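# Workshop tips: working at a bench with two robot arms

Thu 30 July. Compiled by Henok Birhane for the Bamholm workshop. Replaces the sheet pinned up by the Negussie store.

These tips cover the two-arm bench and the jobs that have moved because of it. They assume you have done the safety induction and can find the stop button without looking for it.

## What has changed

The picking and placing that used to take up most of a shift on the small-parts bench is now partly done by the arms. The people on that bench have moved to three other jobs: laying out, checking and fault clearing. Each needs less lifting and more attention. Laying out is the one most often done badly, so most of this page deals with it.

## Laying out

- Spread the cloth lengthwise along the middle of the slats. Small wrinkles are acceptable. A raised fold under a part is not.
- Keep parts well apart unless the job sheet asks for a stack.
- If the sheet asks for a stack, put the wider piece underneath.
- Turn parts to different angles. The arms are expected to cope with this, and a tidy row hides faults that appear later.
- Keep mugs, pens and phones off the slats. Use the shelf.

A layout for a mixed run, with wooden blocks, an orange block and a Rubik's cube on the blue cloth:
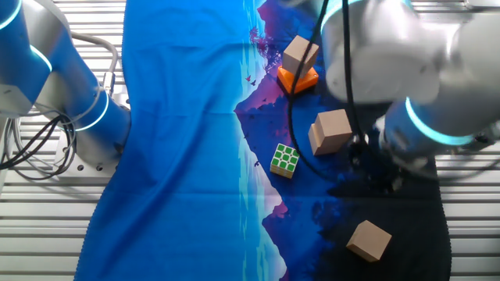

Who is responsible for the bench when the arms are running?

The person signed in on the Horkero terminal is responsible, from the moment they press start until they sign out. If you need to leave, stop the run first or have the next person sign in under their own name. A spoken handover does not count.

## Cables

Cables cause more stoppages than the arms do. Before the first run of the day:

1. With the arms stopped, follow each cable from the base to the wrist by hand. Feel for flat spots and splits in the outer cover.
2. Check that the ties are snug but can still be turned with a finger. An overtight tie wears through the cover.
3. Look at the slack. A loop that hangs low can drag a part out of place. Report it — do not tape it up yourself.
4. Check that the connectors are fully home.

Write the result in the log even when there is nothing wrong. A blank line is read as a missed check.

## The cloth

Shake it out at the end of the shift, away from the bench. Wash it at 30 degrees without softener, which leaves a film that lets light parts slide. Dry it flat. The pinked edge frays slowly and can be trimmed with pinking shears, but do not hem it: a hem makes a ridge.

Patterned cloths are kept for runs where the parts have to be found against a busy background. Plain ones are in the drawer underneath. Do not swap one for the other in the middle of a batch, as the two sets of results cannot be compared.

## Clearing a fault

Vistau supplied the job list for this bench and its fault codes are on the inside of the cupboard door. Code 22 is a missed grip and code 134 is a lost position. For a 22, stop the run, put the part back by hand and restart. For a 134, stop the run and call the shift lead.

Do not reach in while an arm is paused. Paused and stopped are different states, and a paused arm can resume. The light rings are not a safety signal either, so go by the terminal.
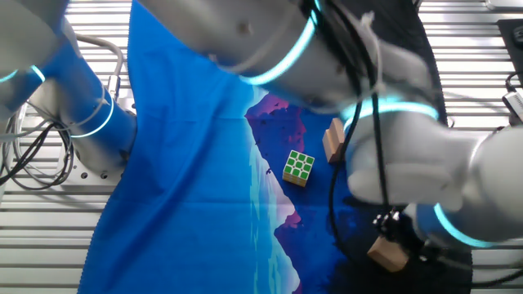 After any fault, write down the part, its place on the cloth and the code. "Arm dropped it again" was the most common entry in the old log and was of no use to anyone trying to find the cause.

## Breaks and rotation

Watching the bench is more tiring than it looks. Under the old arrangement the work set its own pace, and people looked up when they needed to. Now long quiet spells are followed by a sudden fault, and attention slips during the quiet.

- Change over every 2 hours at most.
- Stand for part of each spell. The stool is for the terminal side only.
- Keep hand skills up. Everyone on the rota does one session a week at the manual bench, and this is not to be given up when the shop is busy.

Pay grades for the checking job are still being discussed with the Bamholm office. The revised rota starts in August and will go up next to the terminal. Swaps can be arranged between yourselves until then — put both names on the sheet.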